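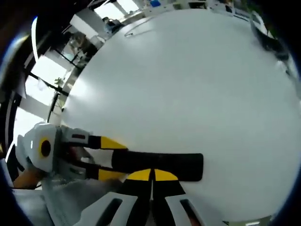 Senow Press Office

26 June 2020

Senow is asking everyone who has a Manska hand-held gripper to stop using it until the cable has been checked. I'd much prefer to be writing about something nicer, but we found a fault and you need to hear it from us first.

The trouble is in the plug where the cable joins the body. If the cable gets tugged sideways often enough, a pin inside can work loose, and then the jaws may snap shut without anyone asking them to. We've had 7 reports of this from a batch of 2000. One person got a pinched finger (bruised, nothing broken) and we're very sorry about that.
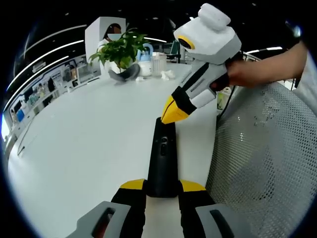
The fault shows up most when the tool is tipped forward, and I must admit we didn't test that nearly enough. We pulled straight down on the plug 400 times and felt rather pleased with ourselves! But people lean over things and reach across tables. Look at the gripper tilted over the tall black cylinder, with its cable going down towards the side of the table – a cable led off like that is just what our pull test left out. We've now added a sideways pull, and every new plug has to get through 200 of them before it leaves our workshop in Wasia.
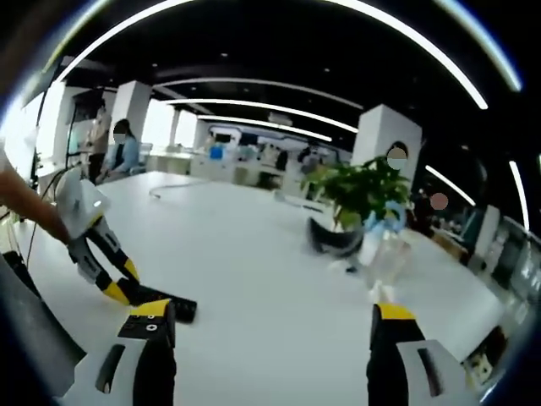 The new plug has a longer collar and a small clip, and it will be free. Kaushik, who handle our repairs, will send you a padded box, so please don't try to open the body yourself. Until the box arrives, unplug the tool and keep your fingers out of the jaws, even if it has been behaving perfectly well.

We hope to have all the swaps done by October. If yours has pinched, twitched or done anything odd, please tell us when you ask for your box – even the small stuff is useful.

Media and customer enquiries: Senow Press Office, Wasia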